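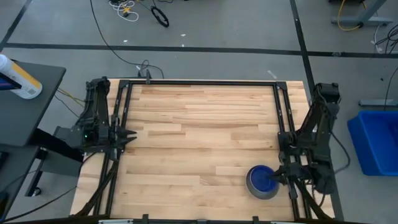 How far apart should the two arm bases sit on a shared table? Far enough that each gripper can reach past the centre line by the length of one finger, with neither elbow locked out. Measure it with the arms powered, because they sag when off.

Trandiler is a two-arm tabletop build put together in the Prumdale shared workshop. It started in February as a single arm clamped to a door. The present version has both arms fixed to slotted extrusion on a butcher-block top, and the control code is a stripped fork of Kobzar. The gallery covers bowl handling, the first task we have tuned properly. Page updated May 14, 2018.

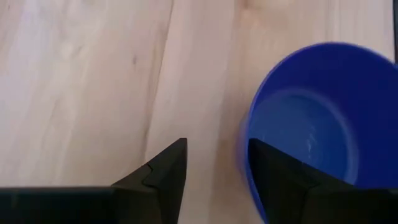 Yevhen Dmytriv wrote in to say he would drop the wrist camera exposure before touching the gains, as pale timber washes out and the rim detector starts chasing grain. He also suggested a matte oil on the top. We have done the first and put off the second until the arms next come off.

Rim grasps are set up with one finger inside the wall and one outside. Closing speed is 15 mm/s, dropping to 3 mm/s on contact. Faster than that and a light plastic bowl skids before the current limit trips.

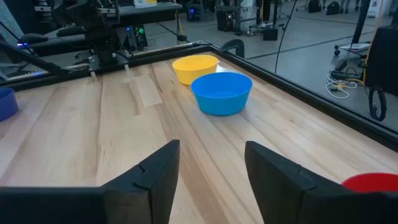
Colour thresholds were the slowest part of the vision work. The first set was tuned under fluorescent tubes at one end of the workshop and fell over when we moved the table. Hue now carries most of the weight, with brightness used only to reject glare. Yellow and red separate easily. The difficult pair is the sky-blue bowl and the dark royal-blue one, and when the yellow bowl sits partly behind the lighter blue, as it does from this wrist, the segmenter has to work from the upper portion and one side. Ellipse fitting copes with that if the visible arc is long enough. Otherwise the arm shifts sideways and looks again.

Still to do: strain relief on the wrist cables, a stiffer bracket for the Drurnotitz driver board, and a proper log of dropped grasps.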